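Why Can You See Through Some Boxes?

Hold a window pane up to the sun and almost all the light goes straight through. We call that transparent. Hold up a brick and no light gets through at all. That is opaque.

Some things are in the middle. They let light through, but they scatter it on the way. The word for this is translucent. 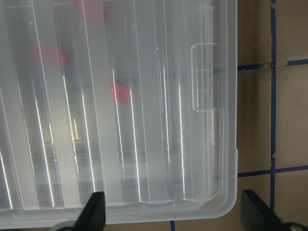
A frosted plastic box with a clear lid. The red things look blurry through the plastic.

Plastic can be made frosty by giving it a rough surface. The bumps are tiny, but they send light off in many directions, so edges look fuzzy. Colors still come through.

Try it yourself. Put a toy behind a sheet of wax paper. Now move it back 15 inches. Does it get harder to see?

Words to know: transparent, translucent, opaque, scatter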